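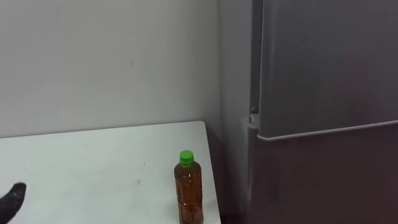 I have been trying to learn to write letters again, real ones, on paper, with a stamp at the end of it. I say "again" as if I were ever good at it. When I was a kid my mother made me write thank-you notes after every birthday, and they all said the same thing in slightly bigger or smaller handwriting depending on how much card I had to fill. Then I went off to college, and email came along, and that was pretty much it for me and envelopes for a very long time.

What got me started was a letter from Sajib Debnath, who I shared an apartment with in my twenties and then lost track of, the way you do. It came in May, forwarded from my old address, and it was seven pages long, both sides! He wrote about his daughter's swim meets and a bakery he misses and the time we drove to Harkitz with no spare tire and had to sleep in the car behind a feed store. I had completely forgotten the feed store. I read the whole thing standing up in the hallway with my coat still on, and then I sat down and read it a second time with a cup of tea, and then I thought, well, now I have to answer this.

It took me 12 days. I'm not proud of it. The first try sounded like a cover letter, and the second was mostly about the weather and my gutters (which do need work, but he doesn't need to hear it). I kept wanting to go back and fix sentences, and you can't do that with a pen unless you want the page to look like a crime report. So on the third try I let the mistakes stay. I crossed out a word here and there, drew an arrow to move one paragraph ahead of another, and somewhere on page two I started to enjoy myself.

The thing I noticed is how slow it makes me, in a good way. My hand can't keep up with my head, so by the time I've finished writing one thing I've had a chance to think about the next. I remembered all sorts of stuff. The landlord's parrot. The winter we kept the butter on the windowsill. That terrible soup I made for a whole party of people who were too polite to leave it.

I've sent four or five letters since then, to various people. My aunt wrote back within the week, on the good blue paper she's had since before I was born. My friend Samuele Caputo called me up instead, which I suppose counts, and we talked until almost midnight, mostly about his knee. Two went out to cousins and I haven't heard a peep, but I don't mind as much as I thought I would. I had the fun of writing them either way.

If you want to try it, my only advice is to buy the stamps first. I had a finished letter sitting by the front door for days because I kept forgetting, and by the time I mailed it I'd had to add a P.S. and then a P.P.S. to bring everything up to date.

Sajib's second letter came this morning, and it's even longer. He says I have the parrot's name wrong.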